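Dust and old computers, quick tips

Doing this fast, got a sink to fix after lunch. Spring clean for the machines, I do mine in May and again when the heat comes on.

Unplug it. Not just off at the switch, pull the cord out of the wall. Hold the power button in for a bit after. Then take it outside or to the garage if you can, the dust goes everywhere and you will be wiping shelves all evening.

Canned air: short bursts, can upright. Tip it over and it spits cold liquid. Hold the fan blades still with a finger or a pencil. No vacuum cleaner inside the case, static.

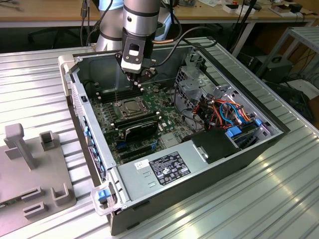
Screws get lost more than anything else gets broken. Muffin tin, one cup per step, or stick them to a strip of tape in the order they came out. Gorazd Krasniqi at the Tonby repair evening uses an egg carton, same idea, has a lid. Lay the tower down on its side with the open side up before you touch anything, so a dropped screw lands on the board where you can see it and not down behind the desk. Flashlight helps, silver screw on a dark green board shows up ok but not in teh corners.

Filters. If yours has a foam one, rinse in plain water, 20 minutes on a towel, then check it. Still damp? Leave it. Never put it back damp.

Keyboard: upside down, tap, then a soft paintbrush between the keys. Crumbs you woudn't believe.

Outside of the case, damp cloth and one drop of dish soap. No window cleaner on the screen.

Panel back on, cord last. Next week, squeaky drawers.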